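Help wanted: second pair of hands for a gripper arm build, Nedwood shared workshop
Posted November 2022 by the Prundance build group
Last updated: 16 days ago

Prundance is a small robot arm being built on a bench at the Nedwood workshop. The arm itself runs. The gripper opens and closes on command, and the wrist camera is wired in. What is left is the slow part – getting it to pick up ordinary household things and put them in the right place.

We are looking for two people to join for the winter. One should be comfortable with basic Python and reading other people's code. The other should like mechanical work: fitting linkages, filing parts, replacing pins and keeping the fingers square. No degree or job history is needed for either spot. If you have built a printer from a kit or kept an old bike running, that is enough to start.

The time asked for is one evening a week and an occasional weekend afternoon. This is unpaid, but workshop dues are covered for as long as you take part. The parts budget is 800 dollars, of which 267 is still unspent. You don't need to bring tools.

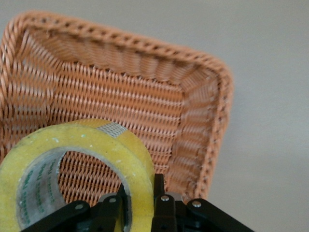 Grasping is where most of the hours will go. So far we have 2714 logged attempts, and each new object means going back over finger spacing and approach angle. A roll of yellow packing tape at the woven basket is typical of the work: the two black fingers have to come in open on either side of it, and the wrist camera gets a close view of the roll with the basket filling most of the frame. Whoever takes the coding spot will work on the approach, and the mechanical spot covers the finger linkages and their pivot pins.

The drive electronics came from an earlier build called Barbu, and the notes for it are in the binder on the Sitlow shelf. Please read the wiring section before your first evening.

To apply, leave a note in the Prundance tray at the front desk with a few lines on what you have made or fixed and which evenings you are free. Both spots run through July.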